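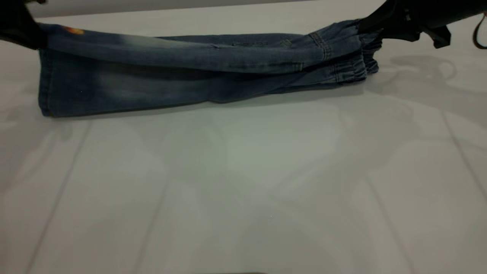
## Grippers, zero positions and a pair of jeans

25 November 2020

I promised Lorenz that I would write down how we look after the folding cell, and I have postponed it for too long. So I begin with the right arm, as it takes most of my time.

The cell is called Orneo in our papers, but everybody says only "the table". It has two black arms that come down over a white surface, and the work is folding clothes. For the checks I always use blue jeans. A T-shirt forgives you a lot of errors. Denim is heavy and it pulls back, and if one gripper is a little bit crooked you will see it in the fold immediately.

Last week the right gripper began to lose the fabric at the end of the stretch. The left one was holding well. First I believed it was the program, and I spent one evening reading the code of Vivek, for which I have already apologised to him. The program was fine. The fingers of the right gripper were not closing parallel any more. With a thin sheet of paper between them I could feel that the tip was tight and the base was free.

What I did, in the order I did it:

1. Parked both arms, switched off the drives and put my tag on the switch.
2. Took off the right fingers and cleaned the seats. There was a lot of blue lint inside, packed very hard.
3. Put the fingers back, with the screws only by hand at first, then closed the gripper on the paper and tightened them.
4. Set the zero position of the gripper again and saved it under a new name. Please do not write over the old file! Kedir did this once and we lost an afternoon.
5. Checked the cables along the whole arm with my fingers, slowly.

The fifth point is more important than it looks. Our cables are not all in a chain, some of them hang freely, and a long braided one can lie across the clothes when the left arm goes down in the middle of the table. I would like to have it fixed higher. Feven has made a drawing of a small colour-coded holder, and we will try it when the parts come from Dobre.

After the cleaning I run the jeans test. The legs are laid one on the other, the right gripper takes the cuff, and the left arm presses from above on the denim.

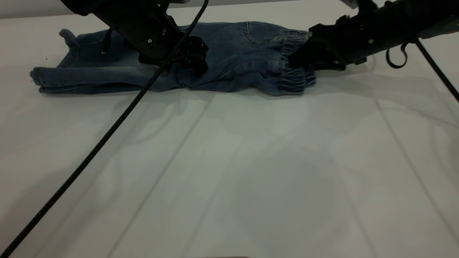 I do this test at the slow speed, and I stay beside the stop button. I look mostly at the gathered part of the cuff, whether it creeps out between the fingers. This time I made 27 closings before I was satisfied, and I wrote 119 in the log as the new zero value for the right side. The left side I did not touch.

Fasil asked me if we should change the finger pads at the same time. My opinion is no. When you change two things you do not know afterwards which one has helped you, and the pads still have a good edge. I will look at them again with the next cleaning.

What remains for me is the left wrist. There are small screws on the housing and I want to go over them with the torque driver, but it is in the other building and Lorenz has the key. Also the table must be wiped, lint goes everywhere.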